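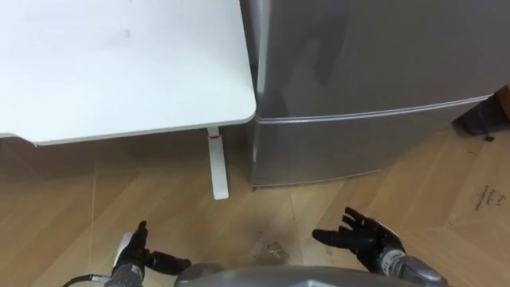
The Long Life of the Office Refrigerator

By Ida Ehlers

The refrigerator on the second floor of the Hullwood building is older than most of the leases there. It has outlasted two law practices, a travel agency and a dental supply company that left behind a drawer full of sample toothpaste. Every new tenant is told in the welcome packet that the refrigerator is shared, that it is cleaned once a month, and that anything without a name on it may be thrown out.

None of that is quite true. It is cleaned when the smell gets bad. Unnamed food stays put for weeks, and named food disappears in an afternoon.

I have worked in five offices in the past 20 years and have rented a desk at Hullwood for the last three of them. In all of those places people argued about the refrigerator more than they argued about pay, parking or the thermostat. I wanted to know why, and whether any workplace had settled the matter.

I started with Clumel, a printing company with 200 employees on two shifts. Clumel used to have one large refrigerator in its break room. The day shift filled it by 9 in the morning. The evening shift arrived to find no space, and the lunches that got left behind by the day people stayed there overnight and went back to being in the way the next day.

The company tried a sign first, then a longer sign. The longer sign had seven rules, and the press operators I talked to could remember two of them. One was about fish. The other was that the door had to be closed all the way, which had been a real problem, as the seal on the bottom hinge side was going.

What Clumel did in the end was buy a second, smaller refrigerator and give one to each shift. The cost was $800 with delivery. A woman in the bindery told me she thought the whole thing was silly until the first week, when she put a yogurt on the shelf and found it there at dinner.

The split hasn't fixed everything. Both refrigerators have a jar of pickles that belongs to no known person, and the day shift has been caught storing overflow in the evening machine on birthdays. But the complaints that used to reach the front office have mostly stopped.

Drinks are their own subject. At Lenico, a bookkeeping firm one town over, food was never much of an issue because most of the staff go out for lunch. The fights were over bottles. People would buy a drink in the morning, take a third of it, put it back on the door shelf and lose track of which was theirs. Iced tea was the worst, since half the office bought the same kind from the same store across the street.
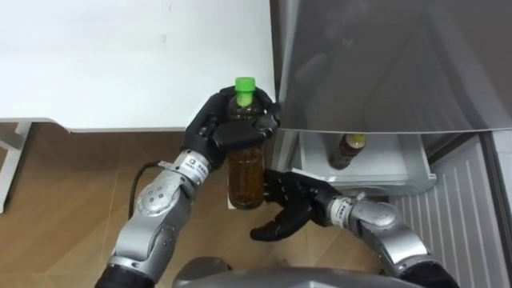

Bottled tea: a break room regular, and easy to mix up.

Lenico's answer was a marker on a string, tied to the handle. You write your initials on the cap. If there are no initials by the end of the day, the bottle gets poured out. The marker has been replaced many times and the string once. The office manager said she had been ready to give up on it after the first month, but new hires picked up the habit from the people next to them and she no longer has to bring it up.

Caps work better than labels, she said. A cold bottle sweats when it comes out, and ink on a damp paper label runs. Masking tape holds up for a few days and then falls off and sticks to the shelf. Her office went through a phase of colored stickers, and the residue is still on the inside of the door.

Then there is Kuroda, a warehouse with a large crew and a lunch room that seats a third of it at a time. Kuroda took the most drastic step of any place I visited. Each April the refrigerator is emptied to the bare shelves, unplugged and left open for a full day while people bring coolers from home. Everything that can come out gets washed in the utility sink. The drip pan is pulled from underneath, a job that goes by rotation and is not popular.

The crew there used to do smaller cleanings through the year. They gave those up because the same four people always did them. One big day, on paid time, with pizza brought in, gets nearly everyone on the floor to take a shelf or a drawer. In between, spills are wiped up by whoever made them, or that is the idea.

Kuroda's lunch room budget is $2,000 a year, and the big cleaning takes a small part of it. Most of the rest goes to coffee.

A few practical points came up at every stop. Refrigerators in break rooms get opened far more often than the ones at home, so the food near the door runs warmer than people expect. Milk is better off at the back of a shelf. A cheap thermometer hung from the middle rack tells you more than the dial does, and should read 40 degrees or lower. The coils need vacuuming, and in an office that job tends to belong to no one in particular. At Clumel, the old machine had stopped keeping things cold enough in the summer and was nearly hauled away before someone moved it out from the wall and found the dust.

Placement matters too. Several of the rooms I saw had the refrigerator pushed tight into a corner, so the door could open only partway and the crisper drawer wouldn't slide out at all. Leave room on the hinge side. A clear spot to set things down close by helps as well, so that a person digging for a lunch at the back isn't lining up other people's containers on the floor.

As for the Hullwood refrigerator, a new notice went up on 1/21/26. It asks tenants to take home anything they don't plan to eat within the week, and it is signed by building management. Someone has already written under it, in pencil, asking about the mustard.

I checked the mustard. It was behind the creamer on the top shelf, with a name on the lid that belongs to a man who moved out before I got there. I put it back.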